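08/01/2022

Happy new year, everyone! I promised a gripper post before Christmas and then ate far too much and forgot, so you're getting it now, with a mince pie at my elbow (the last one, I checked).

For anyone who missed the last few posts, I've been trying to decide between two grippers for my sorting project, the Bendholm and the Nellodent. Both are two-fingered and both will bolt onto the same arm, and neither is cheap enough for me to buy the wrong one and shrug. Beril Oral at work has a Bendholm she swears by. Her sister Melahat has used both and refuses to tell me which she'd pick, because she says I'll only blame her afterwards. Fair.

So the plan was to run them both in simulation first, same arm, same controller, same parts to pick up, and see which one annoyed me less. I gave each of them 156 picks. Kaan Şimşekoğlu sent me his old project file to start from, which saved me days, and he'd already set it up inside a big old factory hall, crane girders overhead and lamps hanging down and everything. I could have swapped it for a plain grey room but I've grown very fond of it!

I spent most of the first evening on camera placement. My usual habit is to stick the camera up high and look down, and from there you can't tell what the fingers are doing at all, they hide behind the body of the gripper. Low down looking up was far more use to me for checking clearances, even if the gripper does go almost completely black against all that ceiling. The red mount stands out nicely at least.
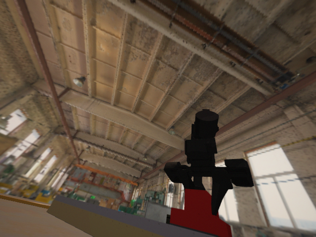

## Right, the scores

The Bendholm managed 121 good picks out of its 156. I was expecting better after all of Beril's praise, but when I went back through the misses, 39 of the picks had been on the thin flat washers, and that's where nearly all the trouble was. It comes down a touch too far, nudges the washer along and closes on nothing. On anything chunkier than a bottle top it hardly put a foot wrong.

The Nellodent was better on the washers and worse on practically everything else. It's slower to close as well, and I found myself sitting there muttering "come on, come on" at the screen, which is a daft way to treat a simulation. I haven't put its score up because I changed the closing force halfway through and only remembered once it had finished. I'll do that run again properly.

## The controller bit

I know some of you only come here for this part. I was using Wurar for the control side, and I'd left its smoothing setting on the default, which makes every move look lovely and arrive a little late. Theano Theodorakopoulos told me months ago to turn it down and I nodded and did nothing. Well, I turned it down. Three test picks on the washers, three washers picked up, with the Bendholm! I know three is nothing. I still did a little dance in the kitchen.

So the next job is both grippers again, all the way through, with the smoothing down and the closing force left well alone. I'd also like to try a second camera on the other side. Hacer Kaplan asked in the comments whether any of this will hold up on a real arm, and I don't know yet, Hacer! Beril has offered to lend me her Bendholm in April, so I'll find out then and report back.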